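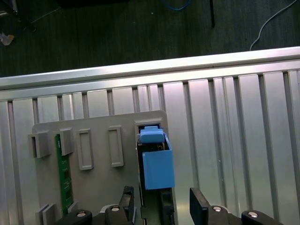 Grey test fixture with a green memory module held in one of the guides

Technical Writer, Desktop Maintenance Manuals
Grarinent, Documentation Section
Fixed term, part time (26 hours a week)

Grarinent publishes maintenance manuals for schools, libraries and small offices that look after their own desktop computers. The section is seeking a technical writer to revise the Studavum series, a set of 40 short manuals covering fault finding, part replacement and safe disposal. The post reports to Setareh Babaei, Head of Documentation.

Duties

Revise existing manuals to the current house style and page template.
Write new procedures from engineers' notes and interviews.
Maintain the glossary and the parts index, including cross-references between manuals.
Prepare text for translation and answer translators' queries.
Attend the weekly editorial meeting (Thursday, 10 am).

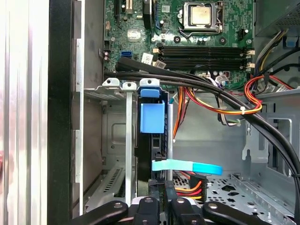 Desktop board, processor held in its socket

The writer will not be expected to carry out repairs. A working knowledge of the main parts of a desktop computer is required, at the level needed to question an engineer's draft and spot a missing step. Access to the workshop can be booked through Manouchehr Pakzad.

Essential requirements

At least five years' experience in technical writing or technical editing.
Accurate written English, with evidence of writing for readers who are not specialists.
Experience of structured authoring and version control.
Ability to manage several manuals at different stages of review.

Desirable

Experience of preparing text for translation.
Familiarity with Groltura, the section's content management system – training is given on appointment.
A second language.

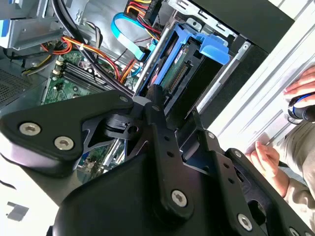
Inside an open desktop tower

Terms

The contract is for one year and may be extended. Hours are worked over four days, to be agreed with the section head. Up to half of the working week may be spent at home. The office is in the Nikzad building, second floor, with step-free access from the car park.

How to apply

Send a CV and a covering letter of no more than two pages to Ghazal Heydari in the personnel office. Enclose one writing sample of up to 10 pages, with a note stating which parts are your own work. Samples under a confidentiality agreement should not be sent.

Shortlisted candidates will be given a timed editing exercise, followed by an interview with Setareh Babaei and Touran Zamani. Interviews will be held in April. Applicants who need adjustments for either stage should say so in the covering letter.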